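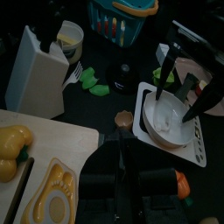
Small parts, full drawer

Play food is sold by the set and stored by the handful. Effie Guthrie, who runs the toy repair bench at the Treloar lending library in Hinesbridge, keeps 50 kitchen sets in circulation and logs every return. Last July the log passed 3958 separate pieces.

Her sorting rule is by size and shape. Vegetables and eggs go in a basket with slotted sides, where a missing pepper shows up without tipping anything out. Forks and knives are kept apart, handles up. Cups nest if the diameters allow it, and most do not.

Wear follows a pattern. Molded plastic loses its gloss first at the high points: the lobes of a pepper, the rim of a fried egg. Stems come off at the joint. Guthrie reglues them with a two-part adhesive and leaves the piece clamped overnight. Wooden boards are wiped with a damp cloth and dried on edge; soaking raises the grain and opens the corners.

Replacement is harder than repair. Jilwood, a parts dealer, lists 442 single items, more than 200 of them vegetables. Cutlery is scarce. Clistavar sets use a shorter fork that sits too low in other makers' blocks, so Guthrie marks those with a dot of paint under the handle.

The bench takes repairs through the side entrance on Treloar Street. Bags should be labeled with the set number.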